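# Tidying a Shared Table: What Stays, What Goes, What Gets Folded

Project report, Home and Materials course, Mar 31, 2021

## 1. Background

The project started in December, when our group got the task to study one ordinary piece of furniture in a shared flat. We chose the kitchen table in the Runden house. It is used by all who live there, so small things stay on it for many days and it becomes difficult to eat.

Our question was simple: which things on the table cost the most time to put away?

## 2. Method

We made 44 trials in 3 weeks. In every trial one student cleared the table and sorted the things in groups: cloths, cartons, soft packets and wrappers. We wrote the times in a form which we named Trostoda, after the old notebook it was copied from. The limit for one trial was 300 seconds.

The tablecloth stayed on the table in all trials. We discussed if it should be removed, but in the house it is always there, so we kept it.

## 3. Results

Cartons were the easiest. They have straight sides and can be put one beside another, also when the flaps are open. Soft packets took more time, as they slide under other things and one must lift a carton first to find them. Empty wrappers were quick to throw away, but in 11 trials the student stopped to read the print and check if something was still inside.

The slowest group was the cloths. A terry cloth is thick, and when it is folded long it does not stay flat. It opens again a little when it is put down. Most students folded the same cloth two times before they were satisfied.
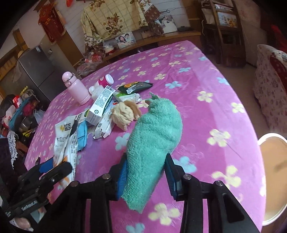 We therefore changed the order of work in the last week. The cloth was folded first and carried to the shelf, and only then the cartons and packets were sorted. The Czarnecka method, which our course book recommends, begins with the rubbish, but for this table it was slower.

## 4. Open points

We did not test a table without tablecloth. The storage box from Nostix arrived too late to be used in the trials. The forms are kept in the course folder.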